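Hi friends! A lot of you asked what I do all day at Sasia now that I'm off the help desk, so get comfy, because I never tell anything the short way. (1/7)

I teach robot arms by remote control. I hold a set of handles, the arms copy my hands, and the computer saves every move so it can learn the job later. We call the project Kurnero, and no, I didn't get to pick the name! (2/7)

The job this month is tape. You pick up a roll, carry it over and set it in a dish rack. My four-year-old can do it. Getting a gripper to do it nicely took me most of April, and I dreamed about dish racks more than once. (3/7)

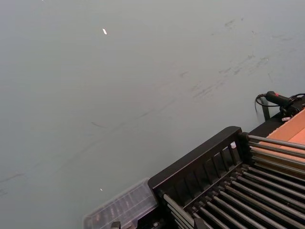 Vuvura, No. 16, p. 10

Vuvura is our little in-house newsletter, and they were sweet enough to give us a page. You get the rack from the gripper's side there, with all those silver rods running off to the right. I've gotten so fond of the wrist view. From my chair I think I'm lined up, then I check the wrist and I'm a whole slot over. (4/7)

The best advice I got was to slow down and then stop slowing down. If I creep along, the robot learns to creep along, and if I dither over the rack it learns to dither too. So I practice a run a few times before I save anything, like going over a piano piece before your aunt comes to visit. (5/7)

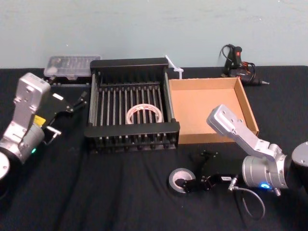
Two arms, one rack, and the packing tape sitting in it.

The duct tape is the one I fuss over. It lies flat, so you have to come at it low and from the side, and I like to open the fingers wide well before I get there. We're at 426 saved runs and the goal is 900, so please send snacks. (6/7)

On Thursday we pack up a copy of everything for the folks at Grajales, who'll try training on it with their own setup. I'm nervous, the way you get when somebody else is going to read your handwriting. Ask me anything in the replies, I'm up till 10 and I love talking about this stuff! (7/7)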